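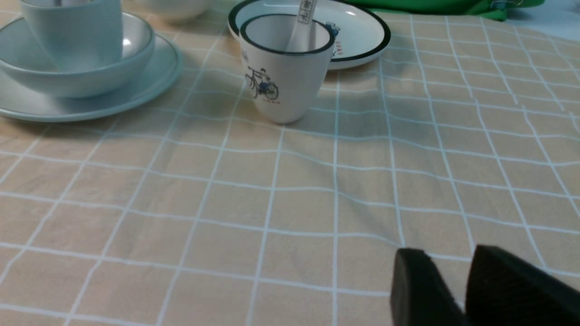
1/ Switching a choir supper from catered to potluck

Our choir has ended the season with a supper for as long as I've been in it. This year the members voted to cook it ourselves. I said I'd write up how we're doing it, so this is a thread.

2/ The caterer we used, Bedon, put the price up to 16 dollars a head. We have 46 people coming. A few of the students had already told me they would skip it at that price, and I didn't want that.

3/ The obvious problem with a potluck is that everyone brings dessert. The last one we tried had two salads and a whole table of brownies. I like brownies but people went home hungry.

4/ So we split it by voice part. Basses bring mains. Tenors bring bread and anything with potatoes or rice. Altos do salads and vegetables. Sopranos do dessert and fruit. There are more sopranos than anyone else, so the last few on their list are on drinks.

5/ Alun Howells asked if a store-bought lasagna counts. Yes. So does a bag of rolls. Some people work until five and I'm not going to ask them to bake.

6/ Sign-up is a shared sheet. Put your name, your dish, and whether it has nuts, dairy, meat or gluten. Please don't write "the usual." New people don't know what your usual is. I don't either in a couple of cases.

7/ We have two Aluns. If you are Alun Owen, please write Owen. Somebody changed the wrong line last week and for a day we had no chili.

8/ Plates: we're using real ones from people's houses. They won't match. Put masking tape with your last name on the bottom of anything you want back, serving spoons included. I still have a ladle from two years ago if it's yours.

9/ Hot food is the part I'm least sure about. The hall kitchen has one oven and it is slow. Meirion Dafis is lending two slow cookers and I have one. If your dish has to be hot, bring it hot and wrap it in towels. Don't plan on the oven.

10/ Doors open 40 minutes before we eat. Mains people, please use that time. Dessert people can come later, the fridge is small.

11/ Somebody asked about music. Huw Beddoe is bringing the keyboard and we'll do the two short pieces from the spring concert after the food. No need to bring your folder, I'll print copies.

12/ The sheet closes 06/05/2026. After that I'll fill the gaps with whatever the grocery store has. We're still short on vegetables, so altos, please have a look tonight.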